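8. Premier nettoyage du diffuseur Jemal

8.1 Débranchez. Oui, avant l'eau.

8.2 Versez 41 ml d'eau tiède, sans huile.
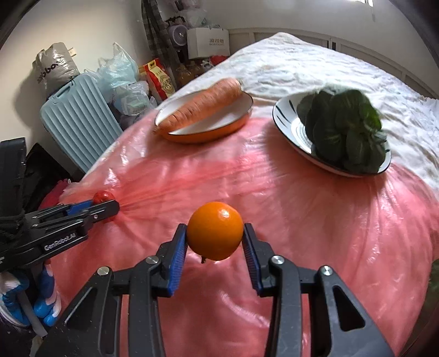
Sumeya Assefa signale que le voyant reste rouge tant que le capot n'a pas cliqué deux fois.

8.3 Rebranchez et lancez le cycle court.
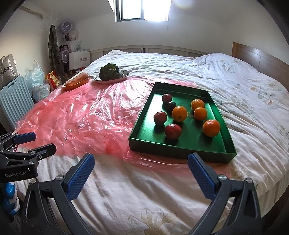

L'huile Skanier « agrumes » se dose au compte-gouttes. Deux gouttes suffisent ; à huit, la chambre sentira plus fort l'orange que les quatre du plateau vert.

Attention : ne buvez rien de tout cela.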